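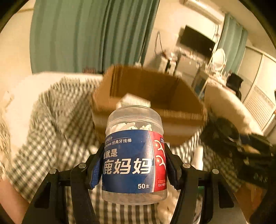
Keeping the grip honest

Lanying Mao looks after four hand-held grippers at Trikitz, and most of her work is on the pads. Each black jaw carries a blue textured pad, and the texture wears down first where jars and bottles are clamped. A worn pad lets smooth plastic turn in the grip.

She wipes the pads after every session and changes them after 18 hours of use. The old ones are peeled off, the jaw is cleaned with alcohol, and the new pad is pressed down and left overnight. Then she checks the screws on both arms - by hand, with a short driver.

The last test is a clear round jar with a screw lid, picked up and set down 121 times. If it slips once, the pads come off again. The set fitted in February is still in use.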